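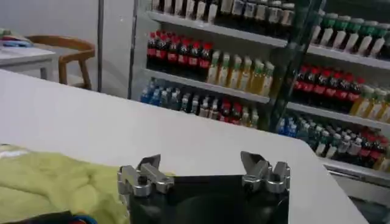 Lallis brings chickpea rice to more shops in March

2022-02-09

Lallis, the dried food maker, will extend sales of its chickpea rice to independent grocers in March, after a trial in 18 shops. The product is sold dry in 500 g bags and is meant to stand in for white rice in curries, salads and one-pot meals.

The grains are made from chickpea flour and water, pressed through a die and cut to the length of long-grain rice. They are then dried at low heat. No egg, starch or gum is added. The recipe was drawn up by Faustine Lecomte, head of product at Lallis, who tested 5 versions before settling on the one now on sale.

"The first version tasted fine but broke up in the pan," Lecomte said. "A coarser flour made it worse. We ended up with a finer grind and a longer drying time, and the grain now keeps its shape if it is drained on time."

Cooking differs from ordinary rice in one respect. The grains go into plenty of boiling salted water, as for pasta, and are drained after seven minutes. The absorption method is not advised, as the outside of the grain softens before the centre is done. A serving is 75 g dry weight. Cooked grains keep for two days in a covered container in the fridge and should be reheated in a dry pan over a medium heat, without a lid.

The flour is milled by Awan from whole skinned chickpeas. Dratent, which runs the drying and packing line, has set aside capacity for 2,000 bags a week from the start of March. That figure may be reviewed in the summer.

Babar Minhas, who cooks at the Wokine lunch counter, has used the grain in place of basmati in two dishes since the trial began. He said it worked well with wet sauces and less well in fried rice.

"In a wok it picks up colour quickly and then goes hard at the edges," Minhas said. "I cook it a minute short, rinse it cold and spread it on a tray – then it can go in at the end with the spring onions. For a dal or a tomato sauce I do nothing special."

Minhas serves a 100 g cooked portion with lime, coriander and black beans as a side dish. Lallis has printed a version of it on the back of the bag, with red onion added and the chilli left out.

A red lentil grain made on the same line is being tested. No launch date has been set.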